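Painemal: course notes and problem files for a first class in numerical methods

Hi, and thanks for stopping by! This is the home of Painemal, my pile of notes, worked problems and small data files for a one-term class in numerical methods. I wrote the first batch in June for my own section at Wollov, then kept adding to it all summer, and at some point it got big enough that a README seemed like the polite thing to do.

Last updated 2019-08-22.

What you get

The notes/ folder has the chapters as PDF and as plain LaTeX source. They start with floating point and rounding error, go on to root finding, linear systems, least squares and interpolation, and finish with ordinary differential equations. I cut the chapter on partial differential equations (it was four pages long and two of them were apologies).

The problems/ folder has 1,474 short problems, one per file. Each file has a statement, a hint and an answer worked out to more digits than you need. Some are very easy! I like to start a class meeting with a few of those.

The data/ folder has the tables used in the least squares and interpolation chapters. There are 2,359 rows in all, split across a handful of CSV files. Columns are x, y and a source tag. The y values were made by taking a known function and adding random noise with a fixed seed, so your fit should land close to mine but won't match the true curve exactly. The true functions are in data/answers.txt if you want to peek.
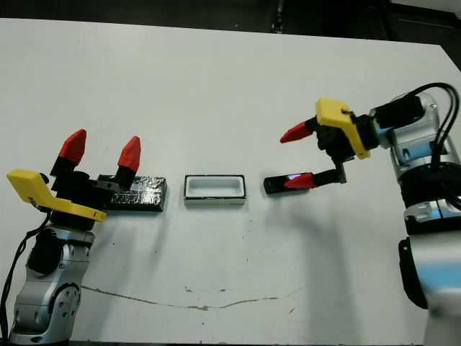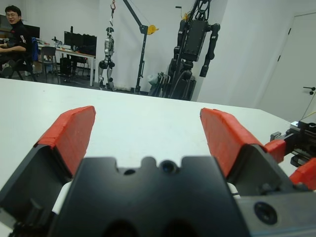
White table, two views.

Getting started

You need Python 3, NumPy and Matplotlib. Clone the repo, go to the top folder and run

python check.py

It solves a tiny linear system, takes a few Newton steps and prints "ok" if your setup agrees with mine. If it complains about the last digit or so, don't worry, the tolerance is a little tight and I keep meaning to loosen it.

To print a problem set, use

python makeset.py --topic roots --count 12

Topics are floats, roots, linear, fit, interp and ode. The script picks at random, so add --seed if you want the same set twice (I forgot to do this once and handed out a quiz that didn't match my own key).

Where things came from

I wrote all the notes myself. The problems are mostly mine too, but a good chunk of the root finding ones grew out of Zunbridge, an older worksheet collection I used to teach from. Those carry the tag "zb" on the first line. I rewrote the numbers and most of the wording, so please don't expect them to line up with the old answer key.

The plots in the notes are drawn with Wirkier, a little wrapper I put around Matplotlib to get thicker lines and bigger labels. It lives in tools/wirkier.py and you can ignore it unless you want to rebuild the figures.

Known problems

The pivoting example in the linear systems chapter swaps rows one step earlier than the text says it does. The final answer is right.

The spline section uses h for the step size and then, a page later, for the spline itself. Sorry! I'll fix it when I redo that chapter.

On Windows, makeset.py sometimes writes odd line endings. Opening the file in a decent editor and saving it again clears that up.

License and contact

Notes and problems are CC BY 4.0, scripts are MIT. Use them in your class, change them, print them on whatever paper you've got. If you find a mistake, open an issue and give me the file name and the line number. Pull requests are welcome too, but please keep them to one chapter at a time, and run check.py before you send them.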